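Durkimance to Open Snack Packing Room in September

Durkimance will begin packing its mixed snack boxes in a new room at its Mandagi site this September, the company said. The room replaces a shared area next to the loading dock, where boxes have been filled by hand for the past two years.

The move brings sorting, packing and labeling together on one floor. When the room is fully running, Durkimance expects to send out 500 boxes a day, up from 400 now. The boxes go to offices, schools and small stores that order a set mix of individually wrapped snacks every week or every other week.

"The old area worked when we had a handful of customers," said Ravindra Chaturvedi, operations manager at Durkimance. "People were packing next to a door that opened all day long. Orders got mixed up, and we were paying to send things out twice. We wanted a quieter place with its own tables and its own stock."

The packing tables have been set up as separate stations. Wrapped items are brought over from the stock shelves in plastic trays and placed on the tabletop within easy reach of the person packing. White fabric walls divide the tables from the rest of the floor. 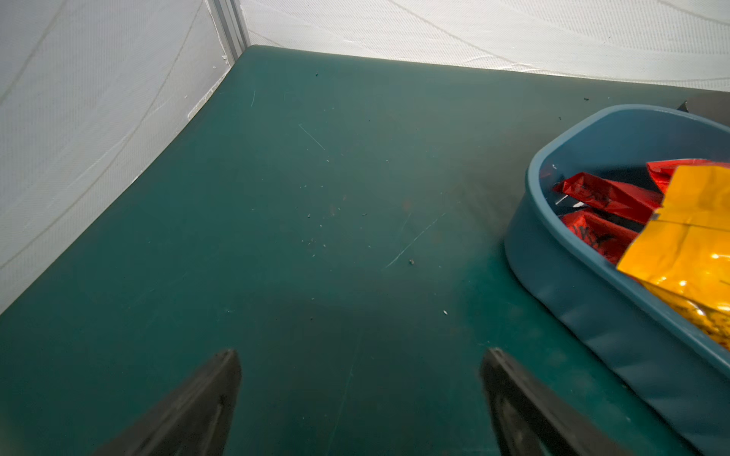
A tray of foil-wrapped items at one of the packing tables. Photo: Durkimance

Durkimance kept the tables from its previous location and spent the money on shelving and lighting instead. The fabric walls were supplied by Loltex, which also made the covers used on the company's stock carts. The panels can be taken down for washing and put back up the same day.

Each order starts with a printed list. The packer fills the box from the trays, checks it against the list and passes it to a second person, who closes and labels it. Trays go back to the stock shelves at the end of every shift, and anything left over is returned to its own bin. Torn or unsealed packets are set aside and do not go into a box.

The company tested the layout over the summer with a small group of staff. The trial led to several changes. Trays were moved from the left side of the table to the right after most packers asked for it, and the printed lists now use larger type. A plan to keep the empty boxes under the tables was dropped — they are now stacked on a rack by the entrance.

"The first layout looked fine on paper, and then we spent a week bumping elbows," said Nisha Upadhyay, who leads the packing team. "Most of what we changed was small. I think the larger type helped more than anything else we did."

Durkimance employs 39 people at the Mandagi site. No jobs will be lost in the move, and the company plans to hire for the evening shift once the room has been open for a full month. Training for current packing staff takes two half days and is paid at the regular rate.

Customers do not need to change anything about their orders. Delivery days and prices will stay the same. Standing orders placed before the move will be packed in the new room from the first week of operation, and customers who want to change their mix can still do so up to noon on the day before packing.

The former packing area will be used to store Roton, the company's line of reusable shipping boxes — these are currently kept at a rented unit off site. Durkimance will give up the rented unit when its lease ends.

About Durkimance

Durkimance packs and delivers mixed boxes of wrapped snacks for workplaces, schools and independent stores. Its main site is in Mandagi.

Media contact: Nisha Upadhyay, Durkimance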